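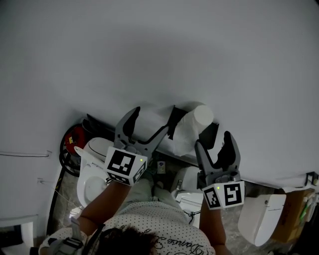
In the small bathroom.

The water in Ellwood went off at five in the morning and came back at seven, brown at first and then clear. My aunt knew this because she did not sleep well anymore, and she listened to the pipes the way other people listen to the radio. When I came to the kitchen she was already dressed, with her coat on the chair beside her and her bag on the table.

"They are closing it today," she said.

I asked what they were closing, although I knew. She had spoken of it the whole week. The public bath in Laten, where she had worked for 31 years, was going to let people in for the last time, and then the pool would be emptied and the doors locked.

"We take the bus at eight," she said. "You carry the towels."

I was visiting only for August. My mother had sent me because I had lost my job in Warimton and did not want to look for another, and she believed that her older sister would make me ashamed of this. My aunt did not make me ashamed. She gave me bread, and she asked me to fix the bathroom door, which did not close, and when I could not fix it she hung a curtain in front of it and never spoke about the door again.

The bus to Laten goes along the river and stops at every village. My aunt sat by the window. She told me about the first winter, when the boiler broke and the women came anyway and sat in their coats on the edge of the empty basin, only to talk. She told me about a man who came every morning for 20 years and always used the same hook for his hat. One day he did not come, and the other men left the hook free. It was still free, she said, and she was a little angry when she said it, as if I had tried to put something there.

"Who will know about the hook after today?" I asked.

She looked at the river. "It is a hook," she said.

There was already a line when we arrived. Most of the people were old, but there were also children, and a young woman with a baby that slept through all the noise. The price was still painted on the wall, and under it another price, and under that one the shadow of a third. The girl at the desk did not want to take our money. My aunt put the coins on the glass and walked in.

I had expected something beautiful, because she had talked about it so much. It was a low room with green tiles, and many of the tiles were missing. The air smelled of soap and of wet stone. My aunt went around the basin slowly and touched the wall in certain places. She stopped at one corner and called me.

"Here I fell," she said. "I was carrying a bucket. I was 30 years old and I thought that my life was finished, because my arm was broken and I could not work. I lay on the floor and I was looking at that lamp."

I looked at the lamp. It was an ordinary lamp with a wire cage around it.

"And then?"

"Then the arm became well. What did you think?"

We swam. I had not seen my aunt in water before. On land she walked with short steps and held on to things, but in the basin she turned on her back and moved across it without any sound, with her eyes closed. The other people made room for her. One woman, who must have been older than she was, swam next to her for a while, and they did not speak, and then the woman went back to the steps. Later my aunt told me that they had quarreled over a key, long ago, and that they had not greeted each other since that time.

"But today you swam together," I said.

"The water was free on that side."

In the afternoon somebody brought plum cake, and somebody else brought a bottle of Flotero, the sweet yellow drink I remembered from childhood and had believed was not made anymore. We drank it from the paper cups. It tasted worse than I remembered, and I had two. The children ran around the basin and the girl from the desk shouted at them to walk, and then she stopped shouting and sat down with her feet in the water.

My aunt dressed before the others. I found her in the hall in front of the hooks, which had small numbers on brass plates. She had her coat on and her hair was still wet. She was looking at number 79.

"Give me the towel," she said.

I gave it to her. She hung it on the hook, and she made it straight with her hand, first one side and then the other.

"We need that towel," I said. It was a good one, with a blue border, and she had only four.

"I know how many towels I have."

We were early for the bus. She bought two rolls at the kiosk and ate half of hers, and wrapped the rest in the paper. On the way back the sun was on our side and it was hot. Near the bridge she asked me if I still had the tools from the day when I tried to fix the door.

I said that they were under the sink.

"Good," she said. "Tomorrow you try again."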